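Handheld gripper build from shared workshop gets its first outing, with conditions attached

Arodeck group releases notes on a homemade rig for recording household chores, and asks readers to hold their applause

The Arodeck shared workshop is releasing build notes for a handheld gripper rig put together by its members, along with a frank list of what has yet to be shown. The rig is named Sirer. It is held and worked by a person, carries printed markers so that its position can be followed by camera, and is meant to gather recordings of ordinary chores that could one day be used to teach a robot arm.

The words "could one day" are there at the request of Li-hua Yeh, who started the build and has spent much of it arguing with people who are more excited about it than she is.

"We have a tool that a person can use to pick up a spray bottle," said Yeh. "People could pick up spray bottles before. I want to see what the recordings are good for before anybody writes the word breakthrough in a newsletter."

The group has been working on table chores, with a patterned tablecloth, folded fabric and a few household items. Power and signal run over cable, and much of the cable ends up at the near end of the table, in loops and coils on the cloth. 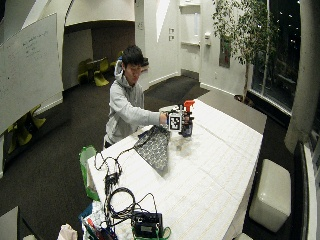

What the build is

Sirer is a set of black mechanical parts around a handle, with flat mounts for the black-and-white square markers. The members picked markers after trying two other ways of following the hand, both of which lost it whenever a sleeve got in the way. Markers can be blocked too. The notes say so on the first page, and give a short table of grips in which the marker tends to turn away from the camera.

Materials for the rig came to some $600, leaving out tools the workshop had on its shelves and leaving out everybody's time. Yuk-lan Tam, who kept the parts list, would like that second point to be read twice.

"I see home builds posted with a price, and the price is always the parts that worked," said Tam. "We bought a set of hinges we never used. We paid for shipping on those. It's all in the list, under a heading I was asked to make more polite."

The notes cover the handle, the finger linkage, the marker mounts and the wiring. The wiring section is the longest and the one the group is least happy with. A wireless version has been suggested many times, mostly by visitors. It would add a battery, and with it weight at the wrist, and testers already complain about the wrist.

What it has not shown

The group has set itself a target of 1000 recorded chores before it makes any claim about training a robot. It has not reached that number and is not giving a date for it. No robot arm has been run on Sirer recordings.

Members also disagree over whether the recordings will carry over to a machine at all. A person holding a rig leans, shifts a foot, tugs at the cloth with a free hand and does a dozen other helpful things that never make it into the data. Tam believes most of this will wash out with enough recordings. Yeh does not, and the notes print both views without settling the matter.

Soft items are a particular worry. A bottle keeps its shape when you grab it, more or less. A folded piece of fabric has a new shape every time, and the fingers of a rig give the person holding it very little sense of how hard they are pinching. The group has kept fabric in the chore list anyway, on the grounds that a home robot that can't deal with cloth won't be much use in a home.
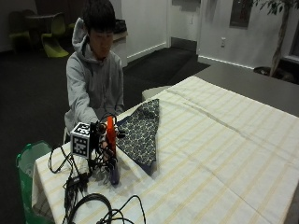 MIYAZAKI, June – Arodeck will make the Sirer notes available this month to members and to other shared workshops that ask for them. The package holds drawings, the parts list, a wiring sheet and the table of troublesome grips. It does not hold any software beyond a small script for checking that the markers can be read, which is a copy of one written for Geltell, an earlier workshop build that was shelved.

Readers who remember Geltell may wonder why this one should fare better. The workshop has wondered the same. Geltell was motorized, heavy, and hard to fix without taking the whole hand apart. Sirer has no motor, and the finger linkage comes off with two screws. That makes it easier to keep running. Whether it makes it useful is a separate matter, and the answer will have to wait for the recordings.

Workshops that build a copy are asked to send back their own parts totals, including mistakes, and any grip that should be added to the table. Reports of success are welcome too, though Yeh asks that they come with the failed tries left in.

Requests for the notes can be left at the Arodeck front desk or sent to the workshop in writing. Questions on parts go to Yuk-lan Tam. Questions on everything else go to Li-hua Yeh, who will be at the bench most evenings after 7 p.m.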